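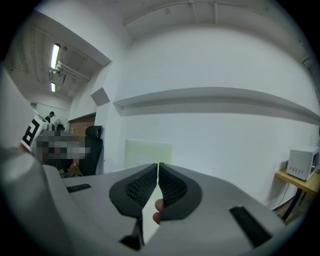

Progress report to the Brirau fund, August

Project: Conversion of the Esteban room into shared indoor workspace
Prepared by: Billidar project office

1. Where things stand

The fund asked for a plain account, so we will begin with the walls. They are white, they are bright, and they account for a larger share of the first payment than we would have advised. The painting contractor, Pretitz, reported the job complete at the end of July and invoiced for it the same week. We have accepted the work on the main wall. We have not accepted it on the return beside the entrance, where the second coat was put on over filler that had not been sanded, and we are holding back 15 percent of the invoice until that is put right.

The summary sent to you in the spring said the new finish would "transform the use of the room." We did not write that sentence and would not repeat it. White paint makes the room easier to light. Whether more people will want to work in it is a separate question, and we have no evidence on it yet.

2. Ceiling and heating

The high ceiling was presented in the original application as an asset. It looks good to visitors. It also means that warm air collects well above anybody's head, and the heating estimate in the application seems to have been worked out from floor area alone. We asked Pretitz for the calculation behind it and received a brochure.

Our own view is that the room can be kept comfortable in fall without changes, and that the winter months are doubtful. Two options were priced: a slow ceiling fan, and a lowered ceiling over the back half. The lowered ceiling is the more expensive by a wide margin and would undo the one feature everyone agrees they like. We recommend the fan, and we recommend waiting for the first cold month before buying even that.

3. Noise

Hard plain walls and a lot of height give you echo. This was raised at the planning stage and answered with the statement that furniture would "absorb most of it." It may absorb a little. We held a trial session with 15 people talking in small groups, and by the end of the morning several of them had moved out to the corridor to hear each other. The feedback forms were polite about it.

Wall panels have been suggested. We are cautious – the supplier's figures were measured in a much lower room, and the panels would cover paint you have just paid for. We have asked to borrow 3 panels for a month and will report what difference they make, if any.

4. Bookings

The application promised 20 regular user groups by the end of the first year. The current list shows 19 names, and that number was quoted in the last newsletter as though the target had nearly been met. It has not. The list is a list of groups who said they were interested. Few have asked for a time slot, and fewer have agreed to the proposed rate. We would ask the fund not to use the number in its own publications.

5. Money

Spending is inside the budget, mostly for the reason that the shelving and the storage units have not been ordered. That saving will disappear once they are. The contingency line is untouched – we would like to keep it that way until the heating question is settled.

6. Before the next payment

Pretitz to redo the return beside the entrance and submit a corrected invoice.
Heating calculation to be supplied in writing, with room height included.
Loan panels to be hung and a second trial session held at 10 a.m., with the same group sizes.
Booking list to be split into confirmed and interested.

We do not think the second payment should be released until the first two items are closed. The others can run into the next reporting period.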